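Guest Bathroom Walk-Through, Rinanel House
Checked by Yareli Trujillo, January

1. Countertop and basin. Please run your palm along the whole marble top before you look for anything else, as the veining hides chips and sticky spots wonderfully well! I found no sharp edges, and the caulk by the basin is sound. OK.
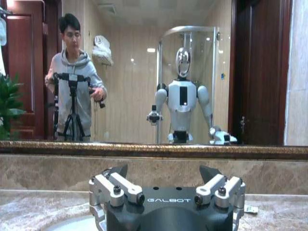 Marble counter by the sink, with the small white tag still on it.

Harsh, would you kindly take that tag up when you're next through?

2. Mirror. It's a big heavy thing in that lovely ornate frame, so press gently at each lower corner and listen for a rattle. Mine held firm -- I tried it twice to be sure. OK.

3. Bottles and plant. The orange-yellow bottle at the far left end needs its cap snug and its label readable. The potted plant is looking very green, bless it, but do keep the leaves off the counter where people reach for the dish.

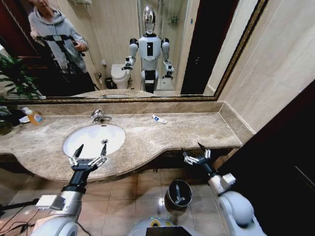 4. Shower glass. Open and close the door slowly, feeling for any drag. A little stiff, so I've asked Teodoro for 20 minutes of his time.

5. Floor and wastebasket. Basket stays by the toilet, clear of the walkway. OK.

Next check: Huệ Đào, 2 p.m. round.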